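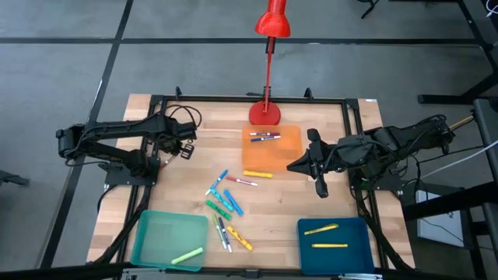

About Vimska

Vimska sorts, tests and refills markers and highlighters for schools and offices. We collect used pens, keep the good ones in circulation, and send back classroom sets that are ready to use. We have been at it for seven years and work out of one ground-floor unit with a small office at the front.

How we started

Hildegard Reuter taught middle school art and kept a drawer of markers that might or might not have been dead. At the end of each school year the drawer went into the trash, along with the drawers from every other classroom on her hallway. One May she took all of them home in grocery bags and went through them over a weekend at her dining table. A good part of them still wrote. She washed the barrels, matched the caps, and gave them back to the school in August.

The next year two other schools asked her to do the same. Apinya Kaewsai, who had run the supply room for a print shop, joined her that fall, and the company was registered a few months later.

What we do

Schools and offices order a collection box from us, fill it, and send it back with the prepaid label. Anything that marks paper or a whiteboard can go in: dry-erase markers, permanent markers, highlighters, felt tips. Please leave out ballpoints, paint pens, and glue sticks. Pens without caps are fine, and so are caps without pens.

Each box is emptied and sorted by type first and color second. Type matters more, as a permanent marker in a whiteboard set causes a lot of trouble for a teacher. Color is harder than it sounds. Manufacturers do not agree on where blue ends and teal begins, and the cap on a white-barreled marker is often the only clue to what is inside. If the caps have been swapped, the label will be wrong too. For that reason every marker gets a test stroke on white card before it goes into a tray.

Pens that write well are wiped down and boxed. Refillable ones that have run low go to the ink bench. The rest are taken apart, and the plastic is separated and passed on to a recycler.

Our sets

We sell one standard classroom set, the Jindport, which holds 24 dry-erase markers in mixed colors. Barrels will not match. Some customers ask about this, and the answer is that matching barrels would mean leaving too many good pens out. There is also a highlighter pack called the Wakau, mostly yellow, with whatever pink and green we have that month.

Offices that want single colors should write to us before ordering. Black and blue are usually in stock. Purple usually is not.

Who we are

Hildegard Reuter still runs the company and does most of the school visits.

Apinya Kaewsai is in charge of the sorting floor and sets the color chart we work from. The current chart is the fourth version.

Jirayu Noiphan looks after the ink bench and buys our refill ink. He tests each new batch on three kinds of whiteboard before we use it.

Nantana Nakpan handles orders, collection boxes, and billing. If you call the office, you will most likely speak to her.

Waraporn Thepsuriya joined us most recently and works with Apinya on sorting and packing.

Visits

Teachers are welcome to bring a class of up to 24 students. A visit takes two hours and includes time at a table sorting a mixed tray by hand. Closed-toe shoes, please, and clothes that can take some ink. Visits need to be booked at least five weeks ahead during the school year.

Winter closing

The last collection before the break goes out on 23rd December. Boxes that reach us after that are stored unopened and sorted in the new year, in the order they arrived.

Contact

For collection boxes and orders, use the order form or call the office on weekday mornings. For school visits, write to Hildegard and include the grade, the number of students, and two possible dates.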